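4.2 Comparing two grippers in the simulated room

Do this section after the Skolik arm is loaded and the controller shows no error.

1. Open scene 24 and press Reset. The arm must stand to the right of the table, with the gripper holding nothing. Check that the cardboard box and the toy tank are both on the table.

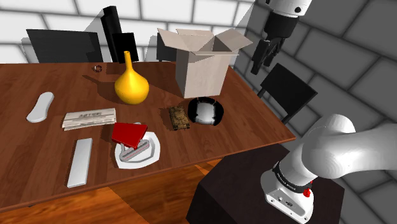 2. Select the first gripper in the Tool menu. Set the closing force to 80 percent.

Note: Do not change the force between grippers - the results cannot be compared after this.

3. Switch to the close camera and lower the gripper over the toy tank. Stop when there is one finger on each side of it. In this view the links can hide a part of the tank.
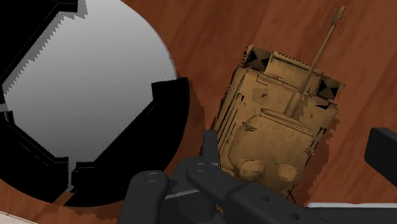
4. Close the fingers, lift, and save the log. Repeat eight times.

5. Load the Brirotska gripper and start again from step 1.

Caution: Never press Reset while the log is saving. The file will be lost.

Send questions about logs to Hanyu Su.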